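Print this article | E-mail to a friend
14 shares | 3 comments

Visiting Prollside: can a machine put the groceries away?

March 14, 2018

Prollside opened its test kitchens to visitors this spring, and I went with Sanne Prins, who runs a small corner store and wanted to know if she could hand over the restocking. The building is a former furniture warehouse. You sign in at a desk by the loading dock and get a paper badge.

Lindiwe Makhubela led our group of 15. She started with the chores that go well. Boxes are easy. So are cans, if they stand apart from each other. Wiping a flat counter works most days. Folding a T-shirt takes five minutes and sometimes has to be started over.

Shopping bags are still a problem. The sides fall in, and the arm loses track of what is inside. Ok-hee Seo, who keeps the test records, had a printed sheet taped to her desk. Over the winter they logged 2,815 attempts at moving a single item from one place to another, and 339 of them ended with a person stepping in. Most of those were soft packages or things with a shiny surface.

Sanne asked about price. Makhubela said they have nothing for sale and don't expect to this year. A rival system called Fusex is supposed to be shown to store owners in May, but no one at Prollside had tried it.

The last stop was bottles. A bottle can roll, it can slip, and a see-through one can be hard for a camera to pick out from whatever is behind it. The padded fingers close around the body and the arm carries it sideways.

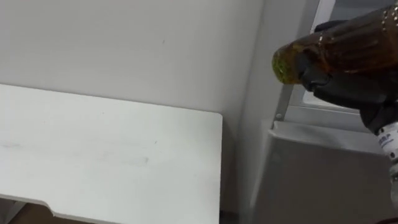
Can a robot restock a small store on its own today?

Not the whole store. It can move boxes and cans on a shelf that has been set up for it, with a person close by, but mixed goods in a narrow aisle are still work for people.

Sanne is going to keep her Saturday helper. She did ask to be put on the list for the next visit, and so did I. There is free parking behind the building, and the tour takes a little over an hour. Wear flat shoes, as part of the floor is metal grating.

Print | E-mail | Comments (3)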